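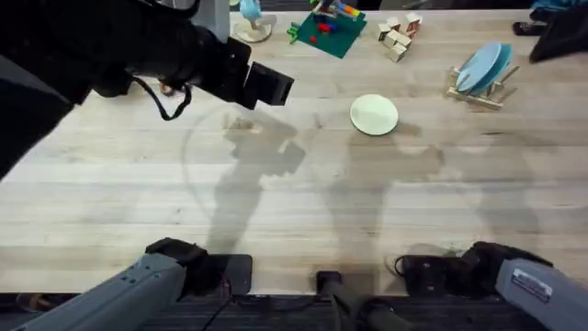
Pre-run check, two-arm table, Tuesday

1. Cables – OK. The one under the left gripper hangs in a loop, so I watch it on every reach.

2. Mounts at the front edge – OK. I tug all three anyway!

3. Plates – one green on the table, two blue in the rack. Racking the green one is the chore, and I'm giving it 20 tries.

4. Blocks and toy bricks – leave them. Lorena Henríquez wants clutter (fine by me, but I'm marking every bump).

5. Stop button – press it before try one and again after 6.

Can it do my dishes yet? I'd say no – a kid would still beat it, and a kid doesn't need a checklist.

Next check: Szu-yu Wei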